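What the Margin of Error Doesn't Tell You
Speaker notes, intro methods workshop, afternoon session

Slide 1. Title

Welcome back from lunch. I know what hour this is. I asked for the morning slot and was told the morning slot was for the interesting people.

Say who I am. Say I have run household surveys for a living and still get along with most of my neighbors.

Housekeeping: questions any time, handouts by the door, the data file is linked on the last slide. If the clicker dies, advance by hand and pretend it's a pause for effect.

Slide 2. The Nasholm survey

Our running case this afternoon is the Nasholm household survey. Nasholm is a mid-sized town with a river, a bus line people have opinions about, and a council that wanted to know how residents get to work. Reasonable thing to want to know.

The council hired a firm called Pludent. Pludent mailed out a questionnaire, got 500 completed ones back, and wrote a report with a very handsome cover.

Hold up the cover. Let them admire it.

Slide 3. What the report said

The report gives a percentage for every question and one margin of error for the whole thing, printed in small gray type on the inside back page. One number, for every question, every subgroup, every chart. It's the survey version of a hotel listing "breakfast."

Ask the room: what does that number cover? Wait. Somebody will say "sampling error." Good. Ask what else it covers. Wait longer. The answer is nothing else, and the silence does the teaching, so don't rush to fill it.

Slide 4. Who was on the list

Start with the frame. Pludent used the water utility's billing addresses. Fine if you live in a house and pay your own water bill. If you rent an apartment and water comes with the rent, you were not on the list. Your landlord was. He may well have filled in the form, and he drives.

Explain coverage error in plain words: some people had no chance of being picked, and no amount of extra mailing fixes it. You could mail the whole list twice and you'd get a bigger pile from the same people.

Tie back to the topic. Renters in Nasholm are the ones likelier to take the bus. The survey was, in large part, about the bus.

(Pause here. Someone always groans. Thank them.)

Slide 5. Who answered

Second problem, nonresponse. The form ran to 6 pages, and the first page was all about vehicles: make, year, mileage, where parked. If you don't own a car, you've reached page two having written "none" over and over, and you may have formed a view about whether this form is for you.

Don't be too hard on Pludent. Every questionnaire I have ever written was too long, and every one was too long because somebody important wanted one more question. Tell the recycling question story if we're running on time. Skip it if we aren't. (It isn't that good.)

Mention that a response rate on its own doesn't tell you the size of the bias. What matters is whether the people who stayed out differ on the thing you're measuring. A low rate can be harmless and a decent rate can sink you.

Slide 6. The question itself

Put the wording up and read it aloud, slowly:

"How do you usually travel to work or school?"

Ask for problems. Expected answers: "usually" over what period; what if I drive to the station and take a train; what if I work from home; whose school, mine or my kid's. Write them on the board. If they run out before the kid's school comes up, bring it up yourself, because it explains the otherwise puzzling popularity of the school bus among adults of retirement age in table 10.

Census-style questions tend to name a period, "last week," and tell you what to do with more than one mode. It reads like a tax form, and it gets you an answer you can use.

Slide 7. Small groups

Now the cross-tabs. Pludent broke the results down by neighborhood, and one neighborhood, Torvik, came out as wild about cycling. Half of all respondents there bike to work! The local paper ran it. There was talk of a bike lane.

Click. Number of respondents in Torvik: 2.

Let them laugh. Then point out that the chart had the same colors and the same width of bar as every other neighborhood, and nothing on the page would have warned you. Half of two people is one person. I hope that person is enjoying the attention.

Rule to leave them with: never print a percentage without the count it came from. If the count embarrasses you, that's useful information. 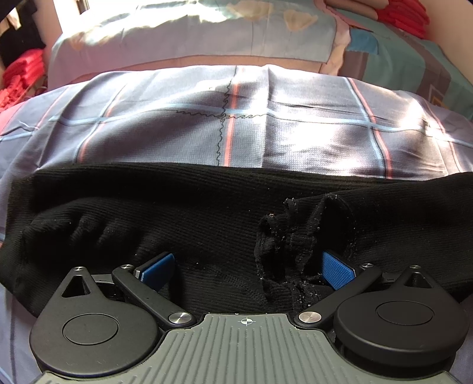

Slide 8. Weighting, briefly

Somebody will have been waiting to say "but you can weight it." Yes. You can weight it. If you know from the census how many renters there are, you can count each renter you did reach a bit more heavily, so the sample looks like the town.

Two cautions. First, you are assuming that the renters who answered are like the renters who didn't. Sometimes so. Second, the weights make your estimates jumpier, and the margin on the inside back page ought to get wider. It rarely does.

And you can't weight up a group you have no one from. Zero times anything. I've seen it attempted.

Slide 9. What Rudotis did

Contrast case, and a cheerful one. Rudotis, the next town over, had less money and did a smaller survey. They drew from a full address list, apartments included. They kept the form to one sheet, front and back. They sent people to knock on doors where no form had come back. Their report has no cover at all, just a staple.

It also has a section titled "What we could not find out," which runs longer than the findings. Best thing in either document. Read the opening paragraph of it if the room is still awake.

Slide 10. Exercise

Pair up. Each pair gets a page from the Nasholm report. Find one claim and write down who was left out, who likely didn't answer, how the question could be misread, and how many people the claim rests on. Then rewrite the claim so you'd be willing to say it in front of the council.

Walk around. Don't help too soon. Pairs who get the Torvik page will be smug; give them the parking chapter as well.

Take reports from the back of the room first, they never get called on.

Slide 11. Links and data

Data file, both reports, the census documentation on commuting questions. Remind them the codebook is in a separate file and that it has to be read before the data. Say it again.

Collect the handsome cover. It's my only copy.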